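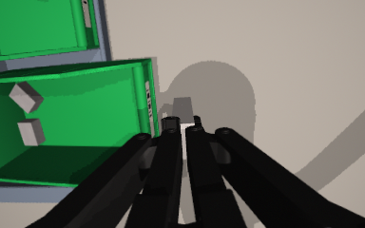 3.2 Household storage and the sorting of recyclables

Participation in curbside recycling depends heavily on what happens inside the home before collection day. Earlier surveys in the Laledow district treated the household as a single decision point: residents either sorted their waste or did not. Our interviews suggest a longer chain of small choices, beginning with where an item is set down after use. Many respondents kept batteries, bottle caps and other small items in a kitchen or hallway drawer, and a drawer left open was often named as the place where such items waited for days or weeks. We refer to this stage as interim storage. It is rarely counted in municipal statistics, yet it has a clear effect on the amount and quality of material that reaches the curb.

The survey was mailed to 1000 households in February, and 900 returned a usable form. The high rate of return reflects the support of the Laledow housing office, which enclosed the form with its regular service notice. Households were asked where they kept glass, paper, metal and mixed plastics, how long each was kept, and who in the home carried it out. Answers were coded by two readers working separately, and differences were settled by discussion.

Interim storage was most common in apartments without a balcony or utility room. In the Tonolik buildings, where kitchens are narrow and the shared collection point is across a courtyard, residents tended to gather materials in one bag and separate them at the point of disposal. Residents of the older row houses sorted earlier, usually at the sink or the back door. Income and age explained little of this difference once floor plan was taken into account – a result that agrees with the smaller study carried out in the Trương quarter.

Container layout also mattered. Households with two containers placed next to each other reported fewer sorting mistakes than those with containers in separate rooms. Where the two were the same color, some respondents relied on position alone and became confused when the containers were moved for cleaning.

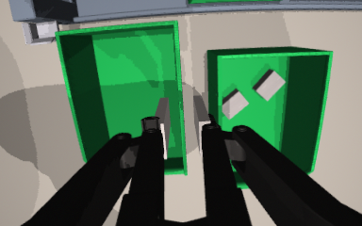
Figure 5. Two open green bins placed side by side, the left one empty.

Labels gave a modest further benefit, mainly in homes with children or frequent guests. The printed labels supplied under the Zostorex program were kept in use longer than handwritten ones, although several respondents found the wording on mixed plastics hard to follow. We did not test other wordings.

These findings rest on self-reports and should be read with care. Residents may overstate how well they sort, and the survey did not weigh or inspect the material collected. Section 3.3 compares the answers with contamination records from the transfer station.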